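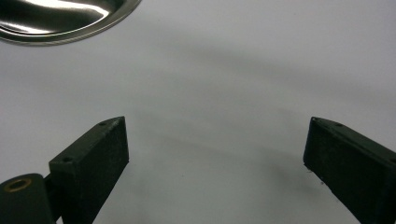

What went wrong with the grippers in April?

A screw backed out of one finger during a run and nothing in the software noticed, so the next 300 recordings were made with a finger that had play in it.

Afia Frimpong runs hardware at Gradaria, where the grippers are carried by hand to record kitchen tasks. She found the fault on a bench check. "I pushed the tip sideways and it moved," she said. "Only 3 millimeters, but the width reading stayed the same. It was telling us the finger was somewhere it wasn't."

The team went back through 868 recordings and threw out the ones made after the last good check. Frimpong said the loss was annoying but the safety side worried her more. "People are picking up knives and glasses with these. If a finger gives, you drop it on your foot."

The first fix was thread lock, and that lasted eight days. The plastic around the hole had worn, and the screw was holding onto very little. Ofori, the workshop that prints the parts, thickened the wall and changed the screw length. Older fingers were pulled from use.

Operators now do a push test on both fingers before each session – it takes less than a minute – and write the result on a card. Frimpong would like the software to catch it too. "We have a version that sort of works," she said. "I don't trust it yet, so the card stays."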